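Mokden Lending Program for Early Mathematics
Interim Progress Report to the Wieser Fund
Submitted Dec 6, 2020

1. Status

The program is in its second reporting period. Work on cataloging, circulation and family guides is on schedule. Work on teacher training is behind schedule, for the reasons given in section 4. Spending is within budget on all lines except postage and local delivery. No change to the total award is requested.

2. Circulation

The Irnville depot opened for lending at the start of the school year and now serves six elementary schools. At the close of November the catalog held 138 kits, of which 100 were on loan. The rest were at the depot being cleaned, repaired or held for reservation.

The standard loan was set at three weeks in the original proposal. Returns data show that this is too short for schools on the rotating attendance schedule, where a given group of children may be in the building only on alternate weeks. Loans to those schools have been extended on request. We propose to make the longer term the default for all schools from the start of the next period and to drop the extension form, which takes depot time and has never led to a refusal.

Demand is uneven across the catalog. Number lines, balance scales and counting materials are reserved well ahead. The clock and calendar kits are borrowed less than expected. Comments on return slips suggest that most classrooms already own usable clocks, and that the calendar kit duplicates wall displays. We will not buy further stock in either category.

Loss has been low. Most damage is to packaging: lids split at the corners and zip bags fail at the seam. Replacement bags in a heavier gauge have been ordered from the existing supplier.

3. Catalog and labeling

Every kit now has a printed contents card, a catalog number and a condition record. Grade bands on the cards were revised during the period after schools reported that the original bands were too narrow. Kits for sorting and position words, for example, had been marked for kindergarten only and are in regular use through second grade, mostly with small groups and with children learning English.

Condition records are still kept on paper and typed into the catalog in batches. The delay between a return and its entry is long enough that a kit can show as on loan when it is back on the shelf. Direct entry at the return desk is being tested.
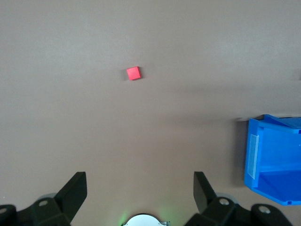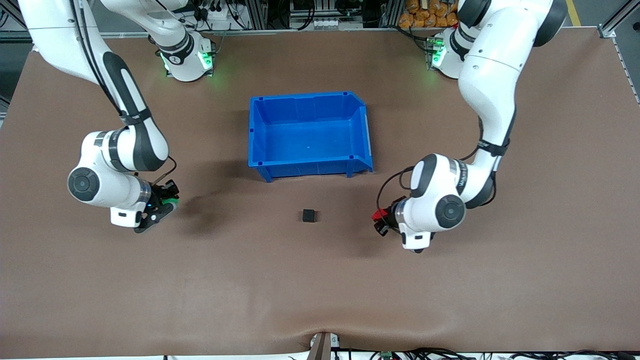
First, a red cube; second, a blue bin with a black cube.

Family guides have been drafted for the counting, measuring and shape kits. Each guide is a single folded sheet with a short list of the words used in class and a few activities that need only household items. Two schools reviewed the drafts. Their main correction was to reading level, and the sheets have been shortened accordingly. Spanish versions are with the translator.

4. Teacher training

The proposal called for in-person workshops at the Irnville depot. None could be held during the period. A recorded session on the balance scale kit was sent to all participating schools in place of the first workshop. Viewing figures are not available for schools that downloaded the file, so we cannot report attendance in the form the award letter specifies.

The second session, on measurement, was given live by video at the end of the school day. Teachers asked for shorter sessions and for materials to be delivered beforehand so that they could handle them during the call. Both requests will be met for the next session. Attendance records will be kept by school and grade from that point.

5. Kandovness extension

Planning for a second depot at Kandovness continues. The school district has offered a ground-floor storage room with shelving and a separate entrance. An electrical inspection is outstanding, and the lease cannot be signed until it is complete. Stock for the new depot will be drawn from Irnville at first, with the slow-moving kits left out.

6. Budget

Postage and local delivery exceeded the period allocation. Schools that would have collected kits in person have asked for drop-off, and return trips are rarely full. The overrun can be covered by the unspent workshop travel line. We request written approval for this transfer.

Purchasing was below plan. Two orders for linking materials are on back order with no delivery date confirmed. If they have not shipped by the end of January, they will be canceled and placed elsewhere.

7. Work planned for the next period

Change the standard loan term and update the borrower agreement.
Print and distribute the English family guides, followed by the Spanish versions.
Hold the third training session and report attendance.
Complete the return desk trial and decide on direct entry.
Sign the Kandovness lease, subject to inspection.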